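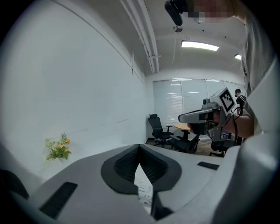 My sister swears the Munetti is too quiet to be any good, and she told me so before I'd even plugged it in. I love her, but she's wrong! I've been running this little desk fan since February and it moves more air than the big Darus tower I gave away (which rattled, and hogged an outlet, and fell over if you looked at it).

There are 16 speeds. Silly, I know, but I use 2 of them all the time and the low one is so soft I can take phone calls right next to it. The head tilts far enough to aim at the ceiling, great for a stuffy room at 3 in the afternoon.

Gripes: the cord is short, and the grille only comes off with a tiny screwdriver. The Aaltonen I tried at a friend's place just snaps open. I'd still buy the Munetti again, and I'm already eyeing the bigger one for the bedroom.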